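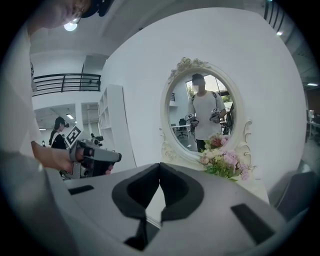 How high should an oval mirror go on a wall when there is going to be a vanity table under it? Set the center of the glass at eye level for the person who will use it most, then check that the lowest point of the surround clears whatever stands on the tabletop.

I have been asked a version of this several times since May, when I started writing up the white vanity on the mezzanine at Clanavness. The short answer works for a standing user. A seated user needs the center lower, and a vanity with its own mirror fixes the height for you, so the only adjustment left is the stool.

The dimension that matters on a decorated surround is the overall one. Sellers tend to quote the glass. With a crest of carved roses at the top and scrolls at the lower sides, the overall height can exceed the glass by a wide margin, and the visual center moves up because the crest is heavier than anything below it. I measure to the center of the glass and ignore the crest. Brigitta Rüegg, who used to hang frames for a living, measures to the center of the whole object. Her results look better from across a room and mine are better for shaving.

Cleaning is the main cost of this style. Flat painted surfaces on a vanity take a damp cloth and a few seconds. Relief does not. Dust settles on the upper side of each petal and leaf and in the inside curve of each scroll, and a cloth drags it into the recess. My order of work:

Dry brush first, soft bristle, top of the crest downward.
Barely damp cotton swab for the recesses.
Glass next, with cleaner sprayed on the cloth and never on the mirror, so that nothing runs down behind the rim.
Tabletop last.

I tried two products on white painted relief. Kotulix is a foam, and it sat in the carving and had to be rinsed out twice. Kelach is a plain liquid, diluted one part to ten, and it left no film that I could find with a flashlight held at a low angle. I am still on the same bottle of Kelach.
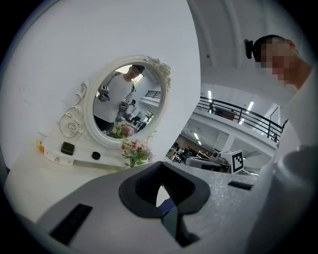

Vanity tabletop and lower scrollwork, with the black compact left of center.

The top is shallow, and that limits what can live on it. I keep to a simple rule for shallow tops: one row of objects, nothing behind anything else. A square compact is a good fit because it lies flat and can be pushed back toward the mirror. Tall bottles are a poor fit. They block the lower part of the glass and they get knocked when a hand reaches past them. Anything used less than once a day goes in the drawer.

A small drawer knob on a white front gathers a gray ring around its base. Unscrew it once or twice a year and wipe underneath. If the screw has started to turn freely, a fiber washer from Garg inside the drawer front will take up the slack. Mine cost less than the postage.

Flowers opposite or beside a mirror double themselves, a cheap effect that I like. Keep the vase off the vanity if the top is painted, or put a saucer under it.

Next post will be on stool heights, once I have borrowed a better tape measure.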